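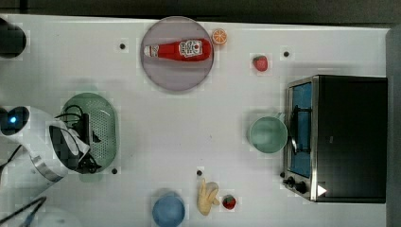 Hinwood Flag Football League: player and team FAQ

Last updated September 16, 2021

How long is a match?
Two halves of 20 minutes on a running clock. The clock stops for time-outs, injuries and the final two minutes of the second half. Half-time lasts five minutes.

How many players does a team need?
Five on the field. A team may start with four, but must forfeit if it drops below that number at any point. The maximum squad size is 23. Names must be on the team sheet before kick-off; players added afterwards are ineligible for that match, and the result may be reversed.

Can I play for more than one team?
Not within the same division. A player may be registered in the open and mixed divisions at the same time, provided both captains have agreed in writing.

Is blocking allowed?
No. Screening without contact is permitted behind the line of scrimmage only. The screening player must keep both hands at the sides or behind the back.

Who can rush the passer?
Any defender who starts at least seven yards from the line of scrimmage when the ball is snapped. The referee marks the distance. Defenders inside the mark may cross the line only after a hand-off.

What counts as flag guarding?
Any use of the hand, arm or ball to stop a defender reaching the flag. Lowering the shoulder counts, and so does a stiff arm. The penalty is ten yards from the spot of the foul and loss of down. A spin is legal if the player keeps both feet under control and does not run into a defender.

What happens if a flag falls off by itself?
The ball carrier is down when touched with one hand between the shoulders and knees. If a flag is missing before the snap, the player must replace it or leave the field.

What should I wear?
Shorts or trousers without pockets, in a colour different from the flags. Taping pockets shut is no longer accepted. Moulded studs are allowed - metal studs are not. Mouthguards are compulsory in all divisions. Belts and flags are supplied by the league and must be handed back at the end of the match.

What should I eat before a match?
The league gives no individual dietary advice. Most players have a normal meal about three hours before kick-off and something small, such as fruit, nearer the time. Water is available at Dikau Park. There is no tap at the Van Loon ground, so bring your own.
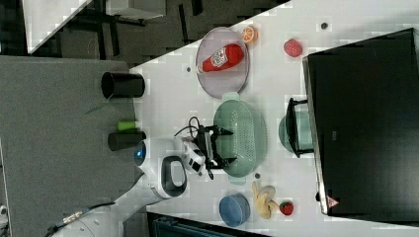
Bananas, strawberries and orange.

How are league positions decided?
A win is worth 3 points, a draw one and a defeat none. Teams level on points are separated by the result between them, then by points difference, then by points scored. The top 4 teams go through to the play-offs at Hillard Road in November.

What if a match is called off?
Captains are told by text message at least two hours before kick-off where possible. A match stopped after half-time stands as a result. A match stopped earlier is replayed in full - the score is not carried over.

Can we appeal against a decision?
Judgement calls made by the referee are final. Appeals on eligibility or the wrong use of a rule must reach the fixtures secretary, Jolien Cuypers, within 48 hours of the final whistle. Give the match number, the rule number and the names of both captains. Video is not accepted as evidence.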